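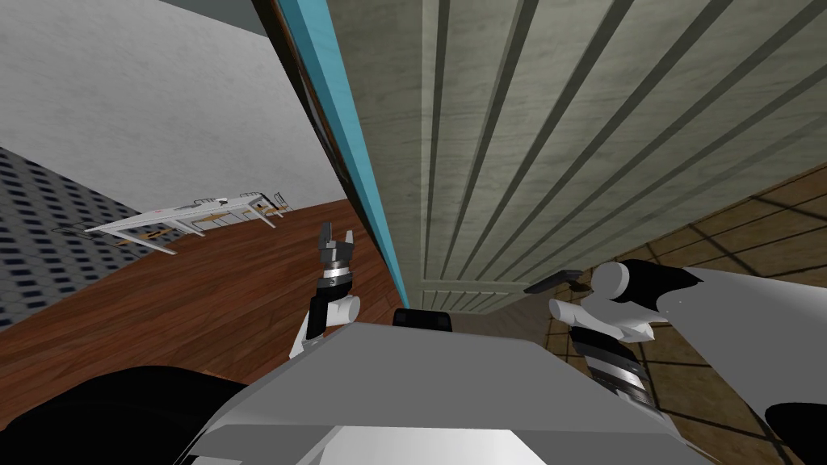

Slide 1. Our simulated robot at the grooved panel, left gripper up, right arm reaching in.

(Let this one sit while folks find their seats. Don't rush!)

Good morning, everybody, and thank you so much for coming out to hear a bunch of students talk about cabinets. I've been the advisor of the Tronard robotics club for a good while now, and I still get butterflies before one of these, so bear with me.

Start with how we got here. Last fall the club voted to try the household division of the Hikano Challenge, which is done completely in simulation. You get a robot with two arms, you get a room, and you get a list of chores. We had 11 students sign up, and only 2 of them had ever written a line of code for an arm with more than one joint. (Pause here, the parents like this part.)

Point to the slide. The steep tilt takes some getting used to, I know. Ask the room to find the two grippers before going on. The left one is pointing straight up with its fingers open. The right one comes in from the side, with its dark fingers close to the lower lip of the panel. My students spent a lot of afternoons arguing over how near is near enough, and I loved every one of those arguments.

Talk about practice runs. We logged 3255 of them by the first week of April, and 665 of those ended with an arm bumping into something it shouldn't have. Tell the story of the whiteboard tally at Buckley Hall, and how the kids started cheering for the bumps. Mention that each bump got a line in the shared notebook, with the joint angles written out by hand (my rule, and yes, they complained about it!).

Next slide. 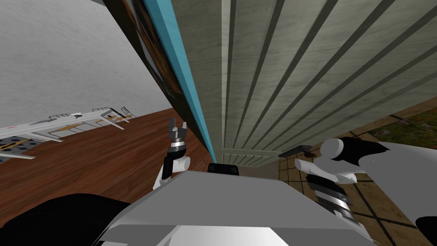

Slide 2. Same room, another view, with the blue trim running down the cabinet's edge.

Go slowly on this one, it's my favorite. Have people look for the bright turquoise strip and then follow it down toward the robot. The freshmen picked that strip as their landmark when they were working out where the cabinet begins, and I thought that was a pretty smart choice for a group that was brand new to this. The floor changes to tile past the foot of the cabinet, over on the right, so that's a good second thing to point at if there's time.

Say a few words about the planner. We call it Rulodetti, after a typo in the very first file, and it stuck. It plans for one arm at a time, and teaching it to mind both is the job for next season.

Thank the families for the rides and the sandwiches. Laptops are open at the back table for anybody who wants to drive an arm. Then take questions, and let the students answer first.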